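第三章　模拟厨房：安装、校准和第一次练习

本章写给Kukura学生机器人社的新社员。请先读完第二章（账号和电脑要求）。如果你已经参加过去年的Voß杯，可以直接从3.4节开始读，但是3.3节的注意事项请再看一遍，因为手柄的设置改变了。

本章最后修改：2019年6月14日

分享 11　评论 3

3.1　准备

开始以前，请确认下面的东西都在手边：

1. 一台社里的电脑，或者自己的电脑，显卡驱动已经更新。
2. Rinidell手柄一个，连同它的数据线。无线模式请不要用，延迟太大。
3. 场景包“厨房”，大小为493 MB。社里的共享文件夹中有，不需要从外面下载。
4. 一个空的文件夹，用来保存录制的练习。文件夹的名字只用英文字母和数字。

注意：文件夹的路径里如果有汉字或者空格，Zustoseck可以打开，但是录制结束的时候不会保存，也不会显示错误信息。去年有一个小组因此失去了一个下午的练习。

3.2　安装场景包

1. 关闭Zustoseck。程序开着的时候不能安装场景包。
2. 把场景包复制到程序目录下面的scenes文件夹。不要解压缩。
3. 打开Zustoseck，在左边的菜单选择“场景”，再选择“刷新列表”。
4. 列表中出现“厨房”以后，点一次，等待载入。第一次载入比较慢，请耐心等。
5. 载入以后，检查台面、灶台和小烤箱是否都显示了表面的纹理。如果有的物体是全灰色，没有木纹或者石纹，请删除场景包，从第1步重新做。

说明：小烤箱本来就是灰色的，这不是错误。判断的时候请看台面和柜子。

3.3　连接手柄和校准

1. 用数据线连接Rinidell手柄。程序右下角的手柄标志会从红色变成绿色。
2. 选择“设置”→“手柄”→“学生模式”。学生模式的最大速度比较低，比赛也用这个模式。
3. 把手柄平放在桌上，手离开摇杆，按“校准”。等到提示音以后才可以再拿起来。
4. 轻轻推左摇杆。机械臂的末端应该在水平面上移动。右摇杆控制高度和手腕的转动。
5. 按住右边的扳机，夹爪慢慢合上；放开扳机，夹爪停在现在的位置。要打开夹爪，请按左边的扳机。

小心：今年的版本里，放开右扳机不再等于打开夹爪。习惯旧版本的社员常常以为自己已经放下了物体，然后把它一起带走。

小心：校准的时候如果有人碰了桌子，请重新校准。机械臂会一直向一个方向慢慢漂移，你会以为是自己操作得不好。

3.4　选择视角

厨房场景有几个固定的视角。练习以前要决定用哪一个作为主视角，录制开始以后不能再换。我们建议新社员先用较高、较远的视角做两次，熟悉台面的深度，然后再试较近的视角。

在每个视角下，请先做一次“空走”：不拿任何物体，让夹爪从灶台一侧移动到台面的另一侧，再回来。空走的时候注意三件事：

– 肘部在什么位置会挡住小烤箱。
– 夹爪离台面多高的时候，你开始看不准距离。
– 手腕转动以后，夹爪的两个指头是否还看得见。

把结果写在练习本上，一两句话就够。

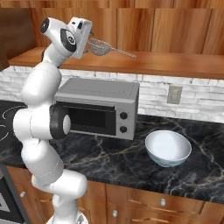
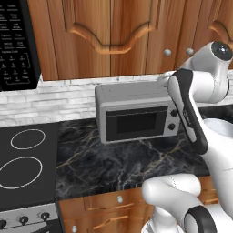

模拟厨房里的机械臂，台面上是小烤箱。

3.5　练习一：移动滤网

目标：夹住金属滤网，从台面上方把它移动到白色的碗那里，放进碗里，夹爪退开。

1. 在“任务”菜单选择“滤网—碗”，按“重置”。每次重置以后，滤网和碗的位置会有小的变化。
2. 按“录制”。屏幕上方出现计时以后再开始动。
3. 让夹爪停在滤网的上方，先调整手腕的角度，然后再下降。不要一边下降一边转手腕。
4. 合上夹爪。夹住靠近网兜的一端，不要夹长柄的尾部。夹在尾部的时候，滤网会转，很难放准。
5. 先垂直提高，再水平移动。移动的高度要超过小烤箱的顶面，因为长柄会伸出去很远。
6. 到达碗的上方，停一秒，等滤网不再摇动。
7. 慢慢下降，打开夹爪，向上退开。
8. 按“停止”，在弹出的窗口中选择“成功”或者“失败”。

注意：失败的录制也请保存，不要删除。Voß杯的报名材料需要全部的记录，裁判会看成功和失败的比例，也会看你们怎样改进。

注意：上方有一条木搁板。提得太高，滤网的柄会碰到它，程序把碰撞算作扣分，但是不会中止任务。很多人要到看回放的时候才发现。

每位社员在九月以前要完成自己那一份录制。全社的目标是132次有效的录制，分配表贴在活动室的门上。“有效”的意思是文件完整，任务从开始做到结束，成功还是失败没有关系。

3.6　检查录制

1. 打开刚才保存的文件夹，确认有一个视频文件和一个数据文件，名字相同。
2. 在Zustoseck中选择“回放”，用两倍速看一遍。
3. 如果画面停住而时间还在走，这次录制无效。请在文件名前面加字母X，不要移动到别的文件夹。
4. 把你的组号、主视角的编号、日期写进记录表。

3.7　常见问题

手柄标志一直是红色。
换一个USB接口。如果用的是扩展坞，请直接连接电脑。还是红色的话，重新启动程序，手柄必须在程序启动以前连接好。

夹爪合上了，物体却从里面滑出来。
多半是下降得不够，只夹住了一点边缘。打开夹爪，再下降一点。也请检查“设置”里的夹持力，学生模式的标准值是“中”，不要自己改成“强”，比赛用的电脑上没有这个选项。

机械臂突然停止，屏幕显示“关节极限”。
有一个关节已经转到最大的角度。向相反的方向轻推摇杆，把臂收回来一点，再换一条路线。如果经常在同一个地方发生，说明你的肘部太低，开始的时候请先把肘部抬高。

画面很卡。
关掉浏览器。把阴影的质量调到“低”。台面的反光也可以关掉，它对任务没有影响，只是不那么好看。

重置以后看不见碗。
它可能在机械臂的后面。先让手臂回到起始位置再找。如果仍然没有，请再按一次“重置”，并且把这件事写在记录表的备注里，我们想知道发生的次数。

3.8　结束练习

1. 按“回到起始位置”，等机械臂完全停下。
2. 关闭Zustoseck，然后才拔掉手柄。
3. 把录制的文件复制到共享文件夹中自己小组的目录下。复制完成以前请不要合上笔记本电脑。
4. 手柄放回柜子的第二层，数据线绕好，和手柄放在一起。

下一章介绍练习二（打开小烤箱的门）。练习二需要两个人合作，一个人操作，一个人看第二个视角并且报告距离，所以请在开始读以前先找好同伴。

评论（3）　分享（11）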